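From: Wubit Gashaw
To: Wendance allotments and growers list
Date: August 2025
Subject: Re: [wendance] Storing onions - plaits, nets or trays?

Hello all,

I've been meaning to answer Obsa's message since it came in, and the rain has finally given me an afternoon indoors, so you're getting the long version. Sorry in advance! Onions are my favourite thing to grow and I could talk about them until the kettle boils dry.

Obsa Habte wrote:
> First year growing onions from sets and I've ended up with far more
> than I expected. Tops started going over a fortnight ago. A few have
> thick green necks and haven't flopped at all. I've read that you
> should bend them over by hand, and I've also read that you should
> never do that. Which is it? And once they're up, do I plait them, or
> put them in nets, or lay them in trays? I've got a shed (damp at the
> back), a spare bedroom (warm) and a lean-to with a clear roof.
> Last question: is it worth washing them? They're very muddy at my
> end of the site.
>
> Obsa

First of all, well done. Your end of the site is heavy going and I remember what the soil was like when Kiros had that plot. If you've had a good crop out of it then you've done something right with the digging.

Bending the tops over: don't. I did it for years since that's what my uncle did, and the year I stopped was the year my onions started lasting past Christmas. The neck gets bruised where you fold it and that's where the rot creeps in. Leave them be. When most of the bed has gone over by itself, ease a fork underneath to loosen the roots, leave them sitting there for a few days if it's dry, then lift the lot.

The thick-necked ones won't keep, whatever you do to them. They are perfectly good onions and taste lovely, so put them in a separate heap and eat them first. Same goes for anything that has run to flower (you'll find a hard stalk up the middle when you cut it), anything you've caught with the fork, and anything that feels soft at the shoulder when you press it with your thumb. I usually turn these into a huge pot of soup and a batch of chutney. The chutney recipe went round the list in May, but shout if you missed it and I'll send it again.

Please don't wash them! Mud dries and drops off. Water gets down between the skins and sits there. Once they've dried properly you can rub the loose earth away with your fingers, and one layer of papery skin will probably come with it, but stop there. The outer skins are what keep the onion sound, and a polished bare onion looks smart for a week and then goes green at the top.

Now for drying, which is the bit I get excited about. Your lean-to sounds ideal provided you can prop the door open. Under a clear roof it can get fierce in the middle of the day, though, so hang an old sheet up if we get another hot spell, or they'll scald on the sunny side. You want moving air more than you want heat. I spread mine in a single layer on anything with holes in it: bread trays, an old oven shelf on bricks, a bit of chicken wire stretched over a frame, slotted plastic baskets. Turn them every couple of days. They're ready when the neck has shrunk right down to nothing and the whole thing rustles when you pick it up. That can be two weeks in a good August and well over a month in a bad one.
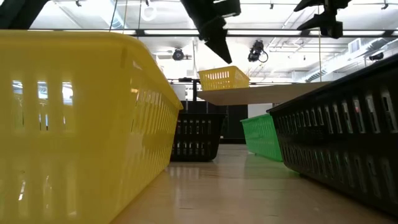 Bontu Adugna replied to me off-list on this and says I can pass it on: I'd go longer on the drying than Wubit does. Mine stay out until the roots snap off dry between finger and thumb, and I don't go by the necks at all, because a neck can feel fine on the outside and still be green in the middle. I cut one open from each end of the row to check. You lose two onions and save the rest. Also, Florkov dries a good week slower than any other variety I've grown, so if Obsa has those, be patient.

I think Bontu's right about Florkov and I'd forgotten it completely. It's a lovely big flattish onion, very sweet, but it holds on to its water and I've never had one last beyond the new year. Evach is the opposite, a small mean-looking thing that would make you weep from the other side of the road, and it'll still be hard as a cricket ball in spring. I grow both now. Evach goes in for keeping and Florkov for eating raw in sandwiches while the tomatoes are on. Last year I planted 52 sets of Florkov in the short bed and 31 of them made a decent size, which for that bed is a triumph. The rest went to pickling.

On to plaits, nets or trays. I have tried all three and I love plaiting, but I'll be fair to the others.

Plaits look wonderful and the air gets all round every bulb. You do need to do it while the leaves still have a bit of give, so if you've left them till they're crisp, dampen the leaves only (keep the bulbs dry) or, much easier, tie them on to a length of string one at a time. Start with a loop hung from a nail, thread the first onion in by its leaves, wind it twice, push it down, then the next one on the other side. After the first five you'll have got the hang of it. Don't make the string too long. I once made one as tall as my door and it came down in the night with a noise like a horse falling downstairs.

Nets are quick. The trouble is the ones in the middle, where the air doesn't reach, so only half fill them and give them a shake now and then. Old tights do the same job with a knot between each onion, and Kiros swears by them.

Trays are best if your onions are all sizes or the tops have broken off, and they're by far the easiest to check over. One layer, two at most. I go through mine every other Sunday with the radio on and take out any that have gone soft or started to sprout. One bad onion will have its neighbours before you know it, and you'll usually smell it before you find it.

As for where they live over winter: not the warm bedroom, Obsa. Warmth wakes them up and they'll be sprouting by November. Not the back of your shed either. The front of the shed, up high, away from the damp wall, would be my choice, as long as it stays free of frost. A cold hallway or a porch is good too. Light doesn't matter nearly as much as it does for potatoes, and on that note, please keep the two apart, as each one seems to make the other go off faster.

Fuad asked at the gate last week whether anyone had tried autumn sets on our soil. I have, twice. The first lot drowned. The second lot I put in on a ridge made up with grit and old compost, and they were splendid - ready weeks before the spring ones and a proper treat in June when the stored ones had run out. They don't keep, but you don't need them to. I'll be ordering Zaki again as soon as the catalogue opens and I'm happy to put in a joint order if people want to split the postage. Let me know how many you'd like by the end of the month. Please don't all say 4,000.

One thing I'd love to hear from the rest of you is whether anyone had white rot this year. It's the fluffy white stuff at the base with tiny black specks in it. Two plots by the water tank had it some years ago and it stays in the ground for ages, so it would be useful to know where it has turned up. If you think you've found it, lift the whole plant with the soil round it, don't put any of it on the compost, and scrub your boots before you walk back across the site.

Obsa, bring one of your thick-necked ones along when you're next down and I'll have a look at it. I'm usually there in the evenings once it has cooled off a bit.

All the best,
Wubit
(the plot with the blue water butt)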